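Two pairs of fingers, one long weekend

Mar 22, 2026

I promised myself I would write this up before the kettle went on a third time, and I have failed already, but never mind. It has been a happy weekend at the bench and I want to get the notes down while I still remember which fingers I was swearing at.

For anyone new: I have been building up a two-armed table at home since the winter, very slowly, mostly in the evenings, with a great deal of help from Mahmoud Mansour, who answers messages at hours when he ought to be asleep. The arms are settled now and I'm fond of them. What I had never settled was the fingers. I had the Velari set that I bought first, and then Hala El Khatib very kindly posted me a set of Rennie ones she wasn't using, wrapped in what must have been an entire newspaper (thank you Hala, I did the crossword).

So the plan was simple enough. Same arms, same controller, same motions, and swap only the fingers. I wanted to try handovers, one gripper passing a small thing to the other in mid-air, as that is the job that has been driving me up the wall. Picking something up off a flat surface is forgiving. If you are a few millimetres out, the object shuffles over a bit and you get it anyway. In the air there's nothing for it to shuffle against, and both hands have to agree about where it is.

Saturday morning went almost entirely on the controller. I had moved over to Flestard a fortnight ago and I still like it, but the two arms were keeping slightly different ideas of where the middle of the table was, and it took me until lunch to find that I had typed one offset with the wrong sign. Lunch was cheese on toast and a sulk.

After that things got moving. I ran 53 handovers with each set of fingers, starting with the Velari, and kept a tally on the back of an envelope.
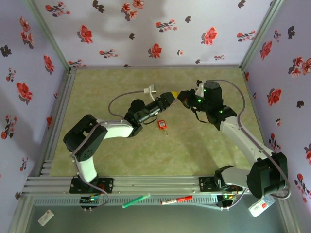 Fingertip to fingertip over the green, with the little yellow piece pinched between them.

The Velari fingers dropped it 6 times and the Rennie ones 3, and I was surprised, as I had gone in quite sure that mine would win (I paid for mine!). Watching closely, I think the difference is all in the moment of letting go. The Velari pads are grippier, and that sounds like a good thing until the giving hand opens and the object comes away with it for a moment, just enough to twist in the other hand's grip. The Rennie pads are a bit slicker and let go cleanly. They are worse at picking up from the floor, though, and I wouldn't want them for anything heavy.

I also learnt that closing speed matters far more than I had thought. I'd been running both hands at the same speed out of tidiness, I suppose, and slowing down the receiving one made everything calmer with either set. Khadija Abdel Hamid told me this in the comments months ago and I nodded and did nothing about it. Sorry, Khadija.

Cables next. The one at the wrist still makes a big loop, and I'd like to route it properly before I try any motion with more twist in it. Adel Ghoneim has suggested a Prinix clip that he uses on his own arm, and I've ordered three.

For now the Rennie fingers are staying on. If any of you have mixed the two, grippy on one hand and slick on the other, do tell me how you got on - I have a feeling that might be the answer, and I'd love to be spared another envelope.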